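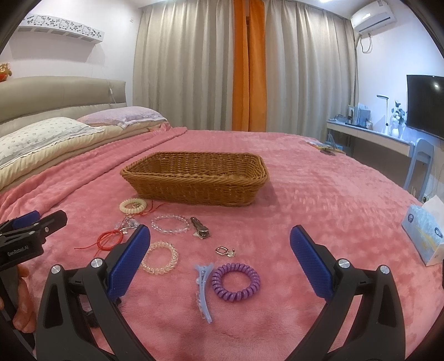
Hair accessories and small jewelry on a pink blanket, wicker basket behind.

Lidano

Segmentation, grasp proposal and ordering for small soft and thin items on cloth. Lidano reads wide-angle video from hand-held grippers, tracks the items in view, and writes a ranked list of grasps with a place target for each. The output can be replayed against a simulated arm or passed to a real controller through the Akbulut bridge.

Status

Usable for offline work. The online path runs but the message format will change before the next release. Pin your version if you depend on it.

Contents

lidano/segment - instance masks and per-item tracks
lidano/grasp - pinch candidates for parallel jaws
lidano/order - picks the next item, handles overlaps
lidano/bridge - Akbulut client, online mode
tools/hutov - mask viewer and label editor
configs/iltden - settings for the Iltden split

Install

Python 3.10 or newer. A GPU is needed for segmentation only. Grasp and order run on CPU.

pip install -e .
lidano fetch --split iltden
lidano check

The check command loads one clip, runs every stage and compares the result with stored output. A mismatch in the mask stage usually means a different build of the video decoder. Set decoder = software in the config and run it again before filing an issue.

The Iltden split

Iltden holds 430 clips of tabletop and bed-surface tidying. Each clip has a container and a loose spread of items. Labels cover the container rim, the container interior, each item, and both fingertip pads. Other grippers and hands that enter the view get the single class "other agent" and are excluded from grasp scoring.

Layouts differ between clips, and the container may already hold something. Do not assume that it starts empty. The tracker keeps a separate list for items inside the rim, and those items are never proposed for grasping.

Known weak classes:

Clear beads. Masks break into pieces where highlights fall on the beads. The merge step joins pieces closer than the value of bead_gap.
Thin cord. Loose ends are often dropped. The loop itself is normally kept, and grasps are proposed on the loop only.
Translucent coil ties. The fill color shows through the center and the mask closes over the hole. Set keep_holes = true.
Flat metal clips. Detection is fine, but height above the cloth is estimated poorly. See "Height on pile" below.

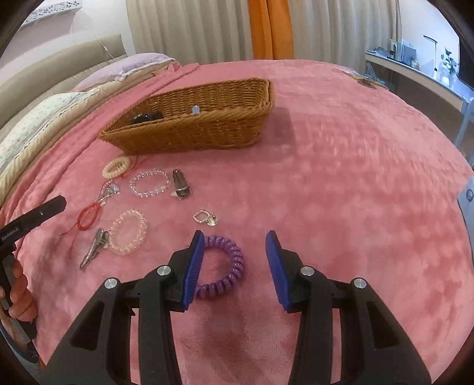
Saron Birhane objected to the nearest-first default in the review thread: with coil ties the nearest item is often a good pick, but a cord lying over a charm should be lifted before the charm under it, whatever the distance. She asked for an overlap test ahead of the distance sort. It was merged in April and is now the default. The old behavior is available with order.mode = nearest.

Ordering

The planner builds a graph with one node per item and an edge wherever one mask lies on top of another. Items with nothing on top are candidates. Candidates are sorted by grasp score, then by distance to the midpoint between the pads. If the graph has a cycle, which happens with tangled cords, the edge with the lowest confidence is cut.

order.max_candidates is 16. Raising it costs time and has not changed the top choice in our tests.

Height on pile

Fleece and plush compress under the pads, so the surface seen by the camera is higher than the surface the fingertips reach. Lidano subtracts a fixed offset, pile_offset_mm, default 2. On hard surfaces set it to zero. Leaving it on there will drive the pads into the table. 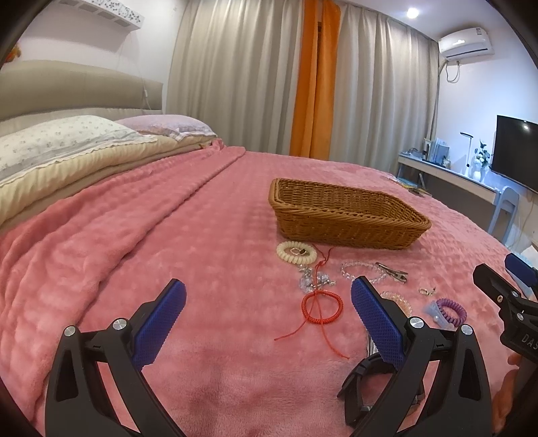
Basket right of center, with accessories in the foreground; the right pad overlaps one of them.

Occlusion by the pads

Items behind a fingertip are common in this type of video. The tracker holds a hidden item for 300 frames, then marks it stale. Stale items stay in the log but are not proposed. If the gripper moves away and the item is seen again, the old ID is restored when the color histogram and position both agree. Two ties of the same color can still swap IDs - Hutov flags these cases in the timeline, and they need to be fixed by hand.

Runtime

Segmentation takes about 90 percent of total time. Use --cache-masks when tuning grasp or order settings.

Not supported

Suction tools
Jaws with more than two fingers
Containers with lids
Moving the container between picks

Contributing

Run lidano check before opening a pull request. Label fixes go through Hutov export, one clip per commit. Questions about the bridge go to Mekdes Feyisa, and planner changes need a review from Saron Birhane.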